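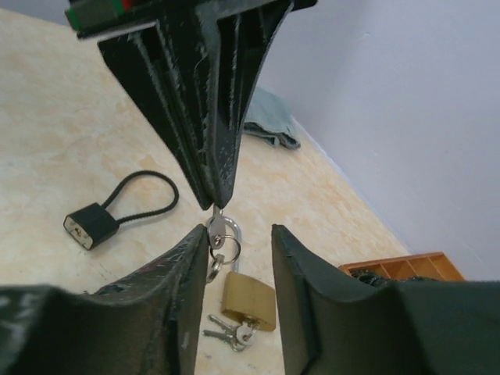
Eline Czarnecka

I have been reading about luggage security again, which never improves my mood. Trendgate sent one of their emails in January with the heading "Lock down your summer", and I clicked on it, so I have only myself to blame. There were 58 products. Every one of them was described as tough, and as far as I could see not one said tough against what.

My own collection is much smaller. A little brass padlock with a silver shackle, and a black cable lock with a keyhole in the end and a braided loop. Neither was expensive. I've had the brass one long enough to have lost faith in it and then gone on using it anyway.

Let's start with the padlock, as it's the sort everyone has. You get it for a locker or a suitcase and it feels solid in the hand because brass is heavy for its size. I think that weight does most of the selling. The part that matters is the shackle, and on a padlock this small the shackle is thin. I wouldn't expect it to trouble anyone with a decent pair of cutters. What it will do is stop a person who fancies a quick look through your bag while you're in the shower, and that is a real thing and worth a few pounds. But then say that on the packet. "Will discourage the mildly curious." I'd buy it.

The suitcase is where I get properly grumpy. Most of mine have zips, and a zip can be pushed open with a biro and closed again afterwards by running the pullers over it. So you have a metal lock holding two zip pulls together on a bag made of cloth. I've read a lot of advice on choosing the lock and hardly any on the cloth.

The cable lock is a different argument. I bought it for a weekend at Kulside, where the campsite shop does a brisk trade in them, and where I was told (by the person at the till, who was hardly neutral) that I'd be mad to leave the bike trailer without one. I left the trailer with one. The trailer was still there in the morning. So were all the others, including plenty with nothing on them at all, so I can't say I learned much.

I do like the cable for awkward shapes. It goes round things a padlock can't get near, the leg of a bench, a pram, the handle of a cool box. I use it to keep the garden chairs together, mostly against the wind. As security for anything I'd cry over, no. Braided cable looks serious and I suspect that's a good part of the design. If you've got a bike you care about, spend the money on something rigid and unpleasant to carry.

Then there are the keys, and this is my real complaint with the whole business. Small locks come with small keys, and small keys all look alike. I had a jam jar of them. When I finally tipped it out there were 13, and I could match 2 to anything I still owned. The rest opened a bike lock I gave away, a cash tin, possibly a diary. I had been carefully keeping the means of getting into things that had gone to the tip.

The usual tip is to put them on a ring, so I did, a split ring with a smaller ring hooked on to it. It's fiddly and it broke a nail. It does make them harder to lose, I'll admit. It also means that when I lose them I lose the lot. People suggest coloured tags, and I tried those on the house keys once and spent a winter unable to remember whether green meant shed.

So I looked at combination locks, naturally. Trendgate has one with 3,828 reviews, nearly all of them five stars, and I read far more of them than was sensible. A great many were written on the day it arrived. "Looks great, can't wait to use it on holiday!" Fine, but that tells me about the postman. The handful from people who'd owned it over a year were mainly about the numbers rubbing off, plus one man who had locked his own trunk and forgotten the code. I closed the tab.

Where I've ended up is fairly dull. The brass padlock goes on the gym locker, with my old trainers behind it. The cable stays with the chairs. Passport and cards go in the bag I carry. One spare key lives in the kitchen drawer, taped to a bit of card with its job written on it in biro, and I still don't entirely trust that I've written down the right one. I'll try it in the lock at the weekend.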